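Resurfacing programme: surface dressing, crack sealing and what to expect

The summer maintenance round on the Adugna estate roads resumes on Mon 28 August, after the pause in June while the binder supply was sorted out. The work covers the access road, both loop roads and the short spur to the pumping station. Gemance remains the main contractor. Trasex is doing the testing, as it did last year.

Most of the questions sent in since the last issue concern the choice of treatment, so this item deals with that first and with access second.

A bituminous surface ages from the top down. Oxygen and sunlight harden the binder, which then loses its ability to stretch when the temperature drops. Once it can no longer follow the movement of the layers below, it cracks. Cracks that run along the road usually follow a construction joint, where two widths of material were laid side by side and the edge of the first had cooled before the second went down. Cracks across the road are more often thermal. A network of small closed shapes, like the skin of a crocodile, points to fatigue in the lower layers and will not be cured by anything applied to the surface.

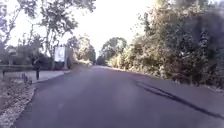

The treatment follows from the type. Single cracks, whether along or across, are cleaned out with compressed air, dried and filled with a hot-applied sealant. The aim is to keep water out of the foundation. Water in the sub-base reduces its stiffness, and in winter it freezes and lifts the layers above it. Sealant does not add strength and the contract does not ask it to.

Fatigue cracking is dug out to the full depth of the bound layers and patched. The patches are cut square, the vertical faces are painted with bitumen and the material is compacted in layers. Patching comes before any surface dressing, and the dressing crew will not start on a length until its patches have been signed off.

Surface dressing is a spray of binder followed by chippings, rolled in. It seals the whole width and restores texture, which matters for skid resistance in the wet. It does not correct levels. Residents who reported standing water near the loop junction should note that this is a drainage fault and is listed separately: two gullies there are to be reset and the connecting pipe jetted.

The area to be dressed this year is 4,000 square metres. The length of crack sealing in the schedule is 221 metres, against 196 metres in the first draft. The increase comes from the second walkover survey, carried out by Trasex in dry weather after the verges had been cut back. Several edge cracks had been hidden by grass and were missed the first time. The sum set aside for extra patching stays at £1,000, and anything above that needs written approval.

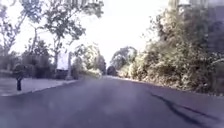
Sealant type was also reviewed. The Vavix compound used on the spur has kept its bond to both faces, but it tracked slightly under turning vehicles in hot weather. A stiffer grade has been specified for the junctions and the turning head. The standard grade is kept elsewhere, as the stiffer one is less forgiving in the cold. Sealed cracks will be dusted with fine grit before the road reopens, to reduce pick-up on tyres.

Access arrangements are as follows. The access road will be treated in half widths under stop-and-go boards and will stay open throughout. The loop roads will be closed one at a time between 8 am and 4 pm. Vehicles needed during the day should be moved to the lower car park before the closure starts. Emergency vehicles will be let through at all times.

A 20 mph limit applies on new dressing until the loose chippings have been swept. The first sweep is done within a day and the second within a week – both depend on the weather. Rain during spraying stops the work, and the length affected moves to the end of the programme.

Bin collections are unchanged. Notes on the gully work will be in the next issue, along with the texture depth results.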